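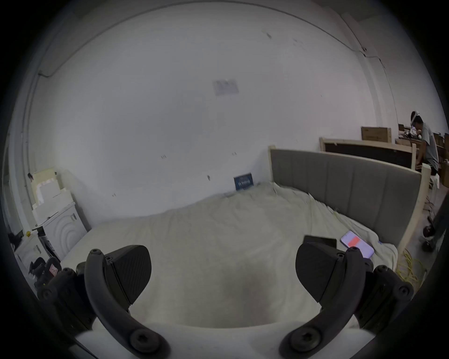 How long do you all run a rain gauge log before you trust a trend in it? I have kept daily totals at our place on the Kwan side of the ridge since before the upper slope was logged, and I'm trying to work out if the creek is drying up earlier because of the cutting or because we just had poor rain. My phone stays on the bed by the headboard at night so I can put the reading in first thing, and I have not missed many mornings. The creek stopped in June this year. It used to run right through the dry months. Rain totals are down a little, but not enough that I would expect that. The property is at 3215 feet and the logged part starts above us.

Posted by ridgegauge

Reply from Oi-ling Kan

Is your gauge in the same spot it was before the logging? If the tree line moved back, the wind at the gauge changed too. A gauge that gets more wind catches less rain. I would sort that out before comparing anything.

Reply from ridgegauge

Same post, same height. The nearest trees that came down were well uphill of it. I suppose the wind could be different now but I have nothing to measure it with.

Reply from mudboots46

I'd blame the cutting. We had the same thing below the Hetell block. First wet season after they took the trees, the creek came up fast and brown after every storm and went down just as fast. Then it quit early. The ground up there got packed down by the machines and the water runs off the top now. Look at your skid trails next time it rains hard. If they're running like ditches you have your answer.

Reply from Kai-wen Kuo

I would be careful with that. Taking trees off a slope often puts more water in the stream for a while, dry season included, since there is less foliage using it. The creek going dry earlier right after a cut is possible if the soil was badly compacted, but it's not the usual result. What grew back matters as well. Thick young regrowth can use a lot of water. How old is the cut, and what is on it now?

Reply from ridgegauge

Two years old. Bare in the steep parts, and the flatter benches are solid with saplings over my head. The skid trails do run, yes. There is a gully on the lower one that I can stand in.

Reply from mudboots46

There you go. A gully you can stand in didn't come from a shortage of rain.

Reply from Kai-wen Kuo

It tells you about storm runoff. It doesn't tell you much about June. Both things could be going on. I would want flow numbers for the creek, even rough ones, next to the rain numbers. A bucket and a stopwatch at a culvert is fine. Without that we're all guessing from one date.

Reply from grirkitov_farm

We are down the valley in Grirkitov and our spring got weak this year too, and nobody has logged above us. Could be a dry spell in the whole district. Did you get your usual fog? We had very little. In our forest the fog drip is a good part of what goes in the ground and none of it shows up in an open gauge.

Reply from ridgegauge

I never wrote down fog. It did seem like fewer foggy mornings but that's from memory.

Reply from Oi-ling Kan

Start now. A yes or no for each morning is enough. And put a second gauge under the trees that are left, so you get drip as well as open rain. Read them at the same time of day. For the trend question, I wouldn't lean on anything short. One wet year will swing it.

If you can find another gauge nearby with no cutting around it, compare yours to that one. The school at Onine had one when I lived over there.

Reply from mudboots46

Fine, measure it all, but I would still get water bars across those trails before the next wet season. You'll lose the soil while you wait for the data.

Reply from Kai-wen Kuo

Agreed on the water bars.

Reply from ridgegauge

OK. I'll ask the landowner about the trails, he has been decent so far. The culvert on our access road has a clean drop so the bucket should work there. Will write to the school and see if anyone kept the readings going. Does anyone have a table for turning bucket times into gallons per minute?

Reply from grirkitov_farm

Bucket size in gallons times 60, divided by the seconds. Do it a few times and take the average.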